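Random number generator test at home — 8 weeks of data, need opinions

driftlog
Posted 9:40 pm

OK so some of you saw my post in October about setting up a home RNG experiment, the mind-over-machine kind. Finished it. Or finished enough of it. Hardware noise source on USB, nothing fancy, hooked to an old laptop. Software is Skurnex, the free version.

Setup: 1,057 runs total. Each run I either tried for high, tried for low, or did nothing (baseline). Intention picked by me before the run, typed into the log. 8 weeks, mostly late evening after dishes.

Result — highs came out high. Lows came out kind of nothing. Baseline fine. Combined score is past the usual cutoff if you go one tailed. Not past it if you don't.

Log sheets to follow when I find the scanner cable.
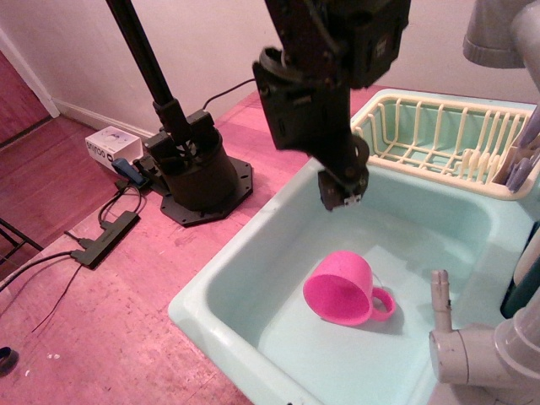

Do I need to throw out the runs where I knew the baseline was drifting?

Keep every run in the file, then report the total with and without them. Drift is only a reason to exclude if you wrote the rule down before you started, and I didn't, so both numbers go up. Answering my own question because I got asked it three times in messages.

So what do people think. Real effect, bad procedure, or not enough data?

————

saltmarsh_47
Posted 9:58 pm

Bad procedure. Sorry. You picked the intention yourself each time. That's the whole problem right there. If you can see the last run's score before picking the next one, you can ride a streak without meaning to. Should be assigned by something else. Coin, table of random digits, whatever.

Also one tailed or two tailed is a decision for before, same as the drift thing.

————

driftlog
Posted 10:05 pm

Fair on the tails. Not sure on the streak thing — if the source is truly random there's no streak to ride? Each run is independant. Picking "high" after a high run shouldn't buy me anything.

————

saltmarsh_47
Posted 10:11 pm

IF it's truly random. You just told us it drifts.

————

Lanternfish
Posted 10:30 pm

^ this. A slow drift plus free choice of intention will give you a "psi" result every day of the week. Drift up in the evening when the room is warm, you feel like going for high in the evening, done.

Do you log temperature? Time of day? What order the intentions went in? I'd plot it against run number before anything else. Cumulative deviation, one line for each condition.

————

driftlog
Posted 10:44 pm

Time yes, temp no. Order yes, it's all in the log. Will do the plot. Skurnex has a cumulative graph but it lumps all three conditions together, have to export and do it by hand.

————

cuautle_road
Posted 11:02 pm

Going to stick up for OP a bit. The old lab studies let people choose in some series too and everyone talks like it's automatically garbage. It isn't, it's just weaker. You report volitional and instructed series separate. And people who do this at home and post nulls AND hits are rare as hell so can we not run them off on night one.

My own go at this in Cuautle, two summers back, 33 sessions, instructed only. Flat as a board. Posted it here, got two replies. If I'd got a hit I bet it would be 9 pages.

————

saltmarsh_47
Posted 11:09 pm

Not running anyone off. Said the procedure was bad, not the person. I remember your null btw, it was a good thread, I should have replied.

————

Ako
Posted 11:15 pm

Which noise source is it? If it's the Clorkar stick, mine had a bias toward ones straight out of the box. Small but over enough bits it's a monster. They do have a whitening switch in the settings, off by default on mine. Check that first, saves everyone the argument.

————

driftlog
Posted 11:21 pm

Oh no. It is the Clorkar.

Checking.

————

driftlog
Posted 11:37 pm

OK. Whitening was OFF. For all of it, as far as I can tell, I never touched that page.

But — baseline came out fine? If it was biased toward ones the baseline should be high too. And lows should be dragged up the same as highs, and they sat at nothing. So bias would explain "lows don't work" I guess, if there was a small downward push canceled by the bias... no wait that makes it sound like I'm claiming psi to explain why it looks like not psi. Need sleep.

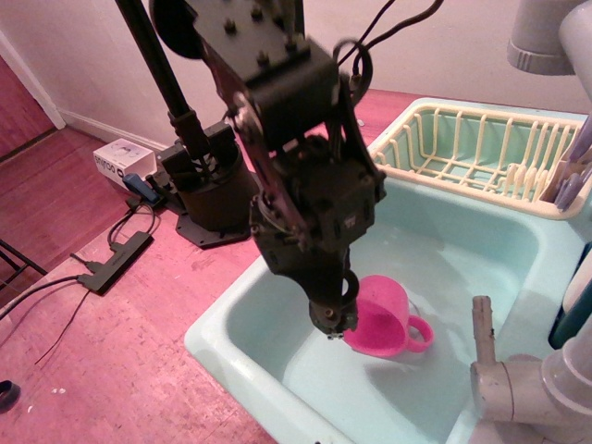 Anyway the thing I can do tonight is leave it running with me in bed and no intention at all, whitening off, same block length as before. Then the same tomorrow night with it on. If the off file shows a lean, that answers a lot. Should have had this before run one, I know, I know.

————

Lanternfish
Posted 11:50 pm

Good plan. Do more than one night each though, and alternate them. Off, on, off, on. Otherwise you're comparing one night to another night and you're back to drift again.

Baseline being fine doesn't clear it. How many of the 1,057 were baseline? If it's a small slice the error bars are wide enough to hide plenty.

————

driftlog
Posted 11:53 pm

Smallest slice by a lot. Baseline is boring, I kept skipping it. Yeah.

————

cuautle_road
Posted 12:04 am

lol we all skip baseline. Have the script force it. Skurnex has a fixed sequence option under run setup, it will make you do the conditions in random order and won't show scores till the end of the session. Solves saltmarsh's complaint too.

————

driftlog
Posted 12:10 am

Didn't know about hiding the scores. I was watching the line the whole time, thought that was the point, feedback and all.

————

saltmarsh_47
Posted 12:16 am

Some people think feedback helps. I don't think there's anything to help, but if you do want it on, then fixed sequence matters even more. And set your number of runs in advance. Why 1,057? Did you stop there for a reason?

————

driftlog
Posted 12:20 am

Stopped cause the laptop updated itself and killed the session. So at least it wasn't me picking a good moment.

————

Ako
Posted 12:24 am

Best stopping rule I've heard on this board.

————

cuautle_road
Posted 12:31 am

If you want a second operator for the redo I'm in. I've still got my source, diffrent brand. Same sequence, same block length, files locked with a mod before anyone opens them. Disagree with saltmarsh on whether there's anything there but not on how to look.

————

driftlog
Posted 7:15 am

Morning. Overnight file is done, whitening off, nobody in the room. Not opening it till I have the matching one with it on, trying to be good. cuautle_road yes please, sending you a message with the block settings. Will start a new thread for the redo and put the rules in the first post this time, tails included.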